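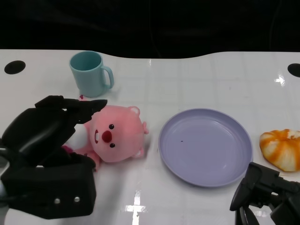
Beaver back on the shelf as Loton toy library reopens

The most wanted item in Loton is pink, has buck teeth and can be borrowed for 3 weeks at a time, provided you get in ahead of the family from Laltton Road.

Loton Toy Library reopened on Friday in its new home on the first floor of the Mayrhofer Building, following a spring and summer spent in boxes. The collection runs to 400 toys, all of which have been checked, cleaned where the label allowed it and entered in a catalogue that can at last be searched by something other than the colour of the bag.

Top of the reservation list is a plush beaver with a large red nose, which members have been asking after since the old premises closed. The library has never given it a name. Borrowers have supplied several, and the handwritten slips in its file refer to it as Gerald, Mrs Teeth and, in one case, "the pig".

"I have stopped correcting people," said Elspeth Dalgleish, who runs the library. "If a child wants to take a pig home, then it's a pig until the due date. I do draw the line at the catalogue. The catalogue says beaver."

The beaver now goes out as part of a tea set, an arrangement that has not met with universal approval. Borrowers get the animal, a teal plastic mug, a lavender plate and a toy bread roll of the twisted, glazed sort, which looks convincing enough that the word TOY has been put on the loan card in capitals. All of it has to come back together. Under the old rules the pieces were lent separately, and the plate once spent most of a winter in Flustow under a pot plant.

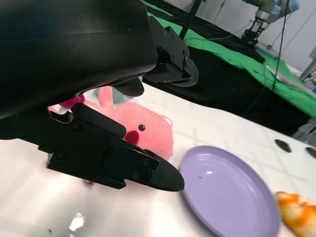
Members who only want the beaver may feel they are being made to carry crockery, and some have said so. One parent wrote in the comments book that her son had "no interest whatever in catering". The reply underneath, in green ink, points out that the plate is plastic and weighs very little.

The move has cost 400 pounds in shelving, met by a jumble sale and a quiz night at which the tie-breaker was the weight of a live beaver. The answer given by the winning team would have required a beaver the size of a pony, but it was closer than the other one.

Pushchairs are the next problem. The Mayrhofer Building has a lift, which is reached through a door marked No Entry. Dalgleish has asked the managing agents to change the sign and been told that the request is in hand. Until it is out of hand again, members should ignore the sign and press the button on the left.

A play session for under-fives is planned for November, with tea sets on the tables and real biscuits served at a safe distance from the imitation bakery goods. The beaver will attend, subject to returns. 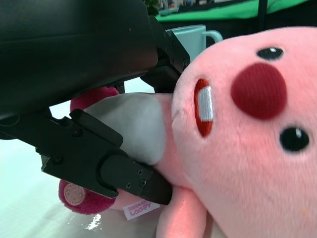
Joining and opening times

Loton Toy Library is open on Fridays from 10 until early afternoon. Membership is open to anyone in Loton, Flustow and the villages between, and grandparents may join in their own right. Bring proof of address and a bag large enough for whatever you are taking home. Reservations for the tea set are made at the desk, in pencil.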